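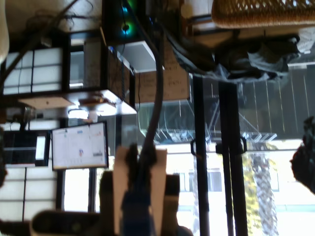

Winska Building — November walk-through, shared rooms and hallways
Checklist with comments, for all tenants

Thank you to everyone who cleared a path for me this time. I know these visits always land in a busy week, and the coffee was very much appreciated. I've kept the same order as last year so you can lay the two side by side.

1. Exit doors open fully from the inside — OK
The back door by the Hassanpour bakery still needs a good push with the hip. It does open, so it passes, but a little planing before the damp weather would be a kindness to us all.

2. Hallways clear — NEEDS ATTENTION
Two strollers and a rolled-up rug on the second floor landing. I do understand how small the apartments are, truly, but that landing is the only way down for five households. Please find them another home.

3. Fire extinguishers charged and tagged — OK
All needles in the green. The one in the laundry room has been hung behind the door again, where you only find it if you already know about it. I'd love to see it moved to the other wall.

4. Shelves and cabinets steady, heavy things kept low — OK WITH COMMENT

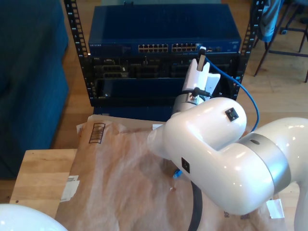

Paint cans are still going up on the top shelf in the supply closet, and they're heavier than they look when they come down. Bottom shelf, please, lids pressed tight.

5. Stair rails and treads — NEEDS ATTENTION
The rail between the first and second floors wobbles at the lower bracket. Corasetti came by with a quote of $585 for the whole run, new brackets included, and I think that's fair. Until then, please hold the wall side, and tell your visitors too.

6. Smoke alarms — OK
Every alarm sounded when tested, and I'm sorry about the dog in 2B. These are needed 365 days a year, so please don't borrow the batteries.

7. Emergency lights — NOT CHECKED
Estico has the key to the panel and was out at lunch. I'll stop by again after 4 p.m. and add a note to the copy in the lobby.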